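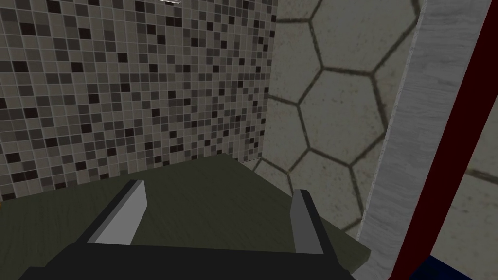
October 24, 2025

Reading group at Lucinda's again last night. Five of us, the heater on too high. We are still in the Epicurus part of the syllabus and I don't think we will be out of it by January, when we were supposed to start on the Skeptics.

The text was the Letter to Menoeceus, the short one. I read it twice on the bus from Bistcombe and once more in bed. It is a strange thing to be told by someone writing more than 2,000 years ago that death is nothing to us, and to be told it so briskly. Where death is, I am not, and where I am, death is not. I can follow each step and I still don't feel any different at the end of it.

Deividas thinks that is my problem and Epicurus is in the clear. His view is that an argument has done its work if it is sound, and what my stomach does afterward is a separate matter. Wanda disagreed with him for most of an hour. She said Epicurus himself calls philosophy useless if it doesn't heal anybody, so he can't then say the healing is my own business. Deividas asked for the passage. She couldn't find it in the letter and said it must be in one of the fragments. I looked it up this morning and it is. I sent it to both of them. No answer yet from Deividas.

Panya brought up the other argument, the one from Lucretius about the time before we were born. None of us mind having missed all that, so why mind missing what comes after. I said the two don't feel the same because I had nothing to lose before I was born. My mother was 41 when she had me. If she'd had me at 20 I would have seen things I never saw, and I have never once been sorry about it. But if I were told I'd be gone 20 years early I would be very sorry. Panya said this was exactly what Lucretius wants me to notice, that I am being inconsistent. I said maybe I am inconsistent and also right. Wanda laughed but I meant it.

Then we got onto pleasure, and whether he means anything by it that an ordinary person would recognize. Bread and water when you are hungry, no pain in the body, no trouble in the mind. Lucinda said her father lived like that until he was 90 and she would not have called him a man of pleasure. She would have called him content. We didn't settle whether those are two things.

I don't like the translation we are using. Haugen's has notes that explain the Greek, and ours just says "tranquility" every time and leaves it there. Ask at the library about it.

Home by eleven. Couldn't sleep. Read some of the Principal Doctrines and got as far as the ones on justice, where he says it is only an agreement not to harm or be harmed. I want to hear what Ansel makes of that, since he missed last night with his cold. It seems thin to me. What about people who are in no position to make an agreement? Children, for one.

Rang Ansel at lunch. Still hoarse. He had read the letter but not the Doctrines, so I didn't press him on it. He will come next time if the cough goes.

Paid the gas bill. Need to return Wanda's umbrella.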